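The Corkance Room Gallery: Canvas, Chairs and a Lot of White

Welcome to the March page! If you've been following along, you know that we've been setting up the Corkance room bit by bit, and this month we finally got to the part I'd been looking forward to most – the everyday stuff. Seats, bags, hooks, a decent place to put your coat. Small things, but they change how a room feels when you walk in at nine in the morning with a coffee in one hand.

Boonsong Saithong drew up the list, and Yao-tsung Chien talked us into keeping nearly everything pale. I was a skeptic. I like a red chair! But the white and cream look so fresh together that I've come around completely, and now I'm eyeing the shelves with a paintbrush.

Click through, take your time, and scroll down for the notes.

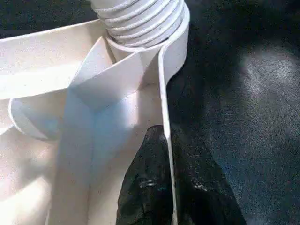
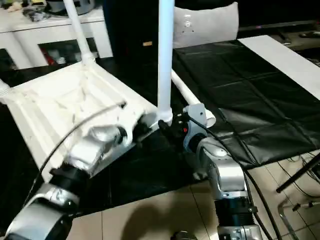
Plain canvas is my favorite material for a room that gets used hard. It washes, it folds flat, it takes a stamp or a patch beautifully, and it looks better after a year than it does on day one. Our first bags came from Granaveck, and we liked them so much that we went back for 200 more to give away at the spring open house. Look at the cream tote up close and you'll see what I mean about the fabric: a tight weave, a faint speckle, and folds crisp enough to catch the light along the ridge. I could happily look at a crease like that all day. Boonsong wants to stamp the Corkance leaf on one side in dark green, and I'm all for it as long as the other side stays bare.

Now, the chairs. We went with white plastic because it's light, it wipes clean, and one person can carry a couple across the room without a fuss. I also have a soft spot for the undersides of chairs (yes, really). On ours the seat has molded ribs and channels underneath, and there are a few gray scuffs, which I find kind of charming. The rounded white foot caps are a nice touch too. If you're shopping for seats of your own, turn one over in the store before you decide. You learn so much from the side you don't sit on.

A few notes for the people who wrote in after the February page:

The room is 600 square feet, and we can use all of it except the strip by the back door, which has to stay clear.

The whole refresh came to $3575, including the paint and the coat hooks but not the lamps, which were a gift from Ionescu. Thank you, thank you! They give such a soft light in the late afternoon.

The label printer is an Ikow and I love it. Everything in the supply closet now has a name, including the closet.

Tote bags will be on the hooks by the door from 4 p.m. on open house day. Please take one, even if you already have a drawer full at home. And if you decorate yours, send me a picture – paint, embroidery, buttons, whatever you've got. I'd love to fill the whole April page with them.

Next up are the curtains. Yao-tsung has a swatch of oatmeal linen pinned to the wall and I have a swatch of bright yellow pinned right next to it, so come by and cast your vote.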